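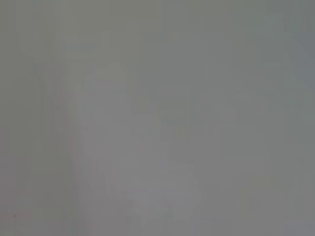
1. Gray on gray, darker down the left side, with a very faint pinkish streak next to the pale part.

The back room at Jugah, gallery page
Posted 2022-05-08 by Paora Prendergast

I was asked to keep a page on the back room while we put it in order, and I said yes before I'd heard the plan. The plan was Eglė Eglītis's, and it came out of a booklet called the Herkar method. You take everything out, you sort it by how often you touch it, and you put back only what earned its place. The booklet costs 12 dollars and could have been a postcard.

I have no quarrel with tidying. I do have doubts about methods. We've cleared this room before, in January of last year, and by spring the door wouldn't open all the way again. Eglė says that was a clear-out and this is a system. We'll see.

On the color
Everyone who comes in has a view on the gray. The people who chose it call it restful. I find that a room in one color mostly makes it harder to find your scissors. The booklet has a whole chapter on calm surfaces and I read it twice, looking for a single claim that could be checked. There's a line saying neutral tones help you "see what you own." I own a gray stapler. I have not seen it lately.

On the boxes
Eglė wanted the Nenen boxes, the kind with a lid that folds under itself. A full set for a room this size came to 693 dollars, and I asked what was wrong with the cartons we had. They don't stack, apparently. They had been stacking for years, but fine. We settled on half the set, and the rest of the stuff stays in cartons until somebody proves the new ones are better. My guess is that a box with a lid is a box you stop looking in.

On the labels
The Drokden label maker says on its package that it prints 600 labels to a roll. I don't believe it and I don't plan to find out. Most of what went on the labels so far is "cables," "more cables" and "misc." If you've written "misc" on a lid you haven't sorted anything, you've just given it a hat. Eglė has promised to go back over those.

On the sorting
Touch it weekly, touch it monthly, touch it never. It sounds clear until you're holding a folding ruler. I'd use the ruler weekly if I knew where it was kept, so which pile does it go in? The booklet says to trust your first answer. My first answer was to put it in my pocket, and I still have it.

The tape is the one thing I'll give her. All the tape is together now, masking with masking and packing with packing, in the shallow drawer, and I've gone straight to it every time. I'm not ready to credit Herkar for that. Any person with a drawer could have done it.

On the trial
The booklet suggests waiting 60 days before you judge the result, a convenient length of time for a booklet whose refund window is shorter. We're going to do it anyway. No new shelves, no new boxes, and nothing parked on the floor "just for tonight" - that last one was my rule, and I've already broken it with a fan heater.

If you left something in the back room and want it kept, write to Eglė before the never pile goes out. She is fair about it. If you write to me I'll tell you to keep everything, and she has asked me to stop doing that.

Comments on this page are open. Please don't send me other methods.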